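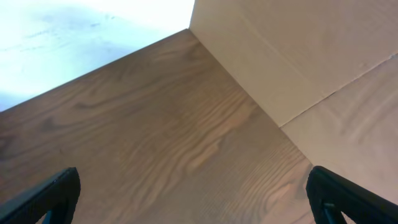

Putunville Pantry Recipes

A plain-text set of home recipes, collected in Putunville and typed up from cards, notebooks and the backs of envelopes. Version 3. The set holds 2,429 recipes, one per file.

What is in the folder

recipes/ has the recipe files, named by number.
index.csv lists the number, title, main ingredient and cooking time.
units.txt gives the cup and spoon sizes used.
held_back.csv lists 152 recipes that are not in this release. Most have a missing quantity or a page we could not read.

File layout

Each file starts with the title, then servings, then time in minutes. A blank line follows, then the ingredients, one to a line, then the steps. Times are for cooking only. Boiling the water is not counted.

Dry goods

Dried pasta is entered by weight, in grams. Where a card said "one packet" we used 500 and put "packet" in the notes column of the index. Quick-cook spaghetti has its own ingredient code, SPQ, and regular spaghetti is SPA. Please do not merge the two, as the steps often put the pasta in at a different point. Rice and lentils follow the same rule.

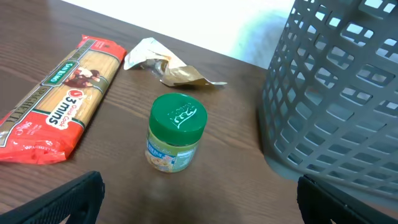

Spelling and names

Spelling was changed to American throughout. Recipe titles were left as written, so you will find "Larnura soup" and "Larnura Soup" as separate entries. The Sombatkul notebook was translated from Thai, and files 3,000 and up come from it. There is a gap in the numbering before that.

Known problems

Oven temperatures from the Breltis cards have no unit. We think they are Fahrenheit but have not checked every one.
Some cakes list eggs in the steps and not in the ingredients.
Allergen tags were made by keyword search and should not be relied on.

Use

Free for personal and classroom use. Credit the set by name if you reprint from it.

Corrections

Send the file number and the line to Lorraine Hollis. Fixes go into the next release, planned for December.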